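Two-arm demos: how much should the table change?

vmaksymiv
We're at nearly 100 demos for the jar task and I'd like to settle the table setup before going further. My vote is to leave the background items where they are and move only the jar and the tray. Otherwise we can't tell which change hurt the policy.

ustyna_s
Disagree. The Tulon set had 1407 episodes with one fixed background, and the policy fell apart when we moved a lamp. Move the plant and the watering can every few episodes.

vmaksymiv
Tulon also had bad timestamps. I wouldn't blame the lamp for all of it.

Left gripper on the gray-lid container, right one open, from the current setup: 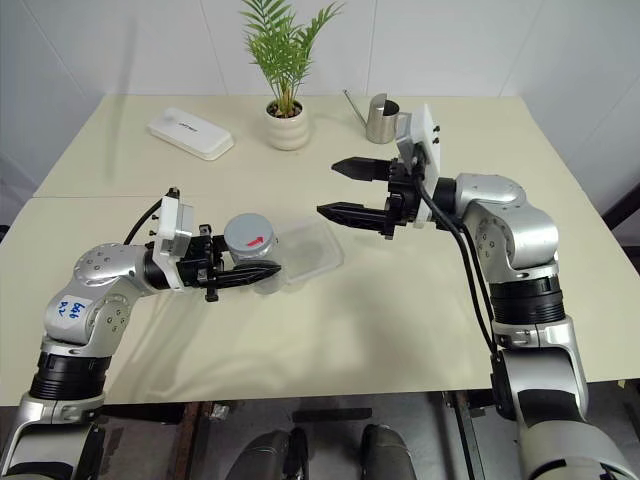
Re: Two-arm demos: how much should the table change?

melaniia_o
Is the arrow on the lid supposed to point the same way every time? If it isn't in the instructions, operators will each do their own thing.

vmaksymiv
Not in the instructions. I'd let it vary.

ustyna_s
Fine with that. I still want the plant moved.

precious_dp
Could you split it? Seven blocks fixed, then eight with the back items shuffled, same operator for both. Tag the block in the episode notes.

vmaksymiv
OK, I'll write it up that way. Ustyna, you pick the positions.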